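Merus Floor Marking and Work Area Kit for Two-Arm Robots

Product code 276
Category: Safety and setup / Work area marking
Sold by: Clasar
Ships in: 2 working days

Overview

The Merus kit is used to set up and document a work area for a two-arm robot in a home lab, test apartment or training room. It contains the floor tape, signs, checklists and log sheets needed to run household tasks such as laundry, dish loading and tidying under a written procedure. It does not contain any safety-rated device. Light curtains, scanners and emergency stops must be bought separately and chosen after a risk assessment.

What is in the box

Floor tape, yellow and black, 40 m
Floor tape, plain white, for object start positions, 40 m
Door sign, "Robot in operation", 2 pieces
Pre-run checklist pad, 138 sheets
Incident and stop log, bound
Cable clips, self-adhesive, one bag
Printed guide, Household Task Areas, second edition

How the guide is organized

The guide was written by Triin Ramanauskas and is revised every February. It follows the order in which a work area is normally set up: risk assessment, layout, cables, objects, people, and records. Each chapter ends with a page that can be copied and signed. Buyers of the first edition can get the new chapters on cables and soft goods as a free download with their order number.

Layout

Mark the full reach of both arms with the grippers open, including any sensor or connector that sticks out past the gripper body. Mark the reach on the floor first, then add the stopping distance given by the arm manufacturer. The outer line is the one people stay behind while the arms are powered. Appliances inside the line are treated as fixed obstacles and should be entered in the layout drawing with their doors both open and closed.
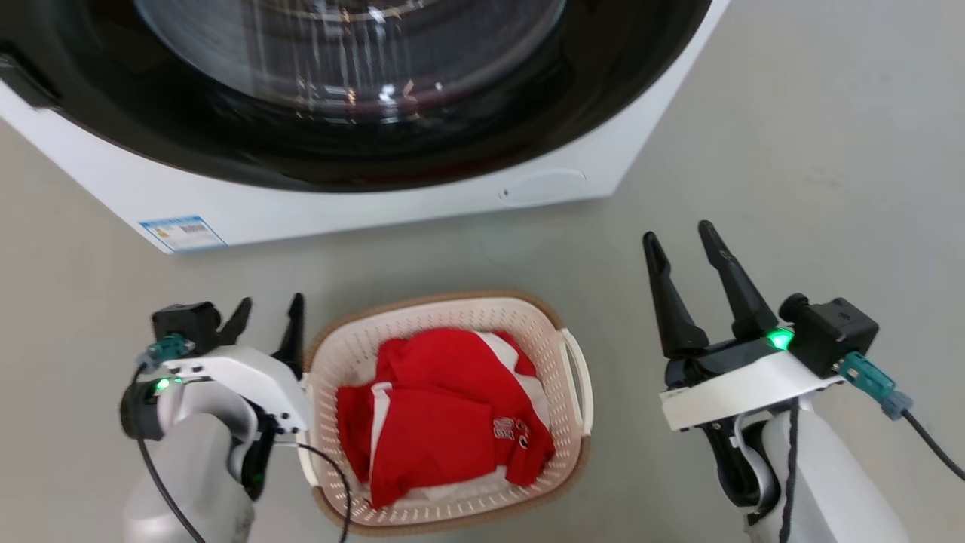

Start positions for movable items are marked with the white tape. Two corners are enough for a basket or a box. If an item is moved to a new start position, the old tape comes up before the next run, and the change is written in the log.

Cables

Cables on the outside of an arm need slack for the full range of the wrist, but a loop that hangs low can catch on handles, rims and door latches. The guide asks the operator to move each arm slowly through its range before the first run of the day and watch every loop. Clip points go on the arm housing only. Do not clip to moving fingers or across a joint, and do not cover an indicator light or a vent.

Soft goods

Clothing and towels have their own page in the guide. Check pockets, remove pins and tie up drawstrings. Long straps and loose threads can wind around a finger joint, so they are kept out of the task unless the assessment covers them. If fabric is caught, stop the arm and remove power before reaching in. Pulling on the garment while the arm is holding position is listed as a reportable event.

People

One trained operator is named on the checklist for each run and keeps the stop control in hand. Visitors stand outside the yellow and black line. Indicator lights on the grippers are not to be used as proof that an arm is safe to approach, whatever their color. Check the state on the controller.

Standards

The guide refers to ISO 12100 for risk assessment and ISO 10218 for industrial robots. Buyers are responsible for finding out which standards and local rules apply to their site. Using this kit does not make an installation compliant.

Floor surfaces

The tape is meant for smooth, clean, sealed floors. Sweep and wipe the floor and let it dry before applying. On waxed or textured floors, test a short strip overnight. Not suitable for carpet.

Related products

Yakubu bound stop log, refill
Plarkel cable clips, large
Merus checklist pad, 138 sheets, refill

Returns

Unopened kits can be returned within 40 days. Opened tape and used pads are not accepted. For damaged deliveries, contact Clasar with the order number and product code.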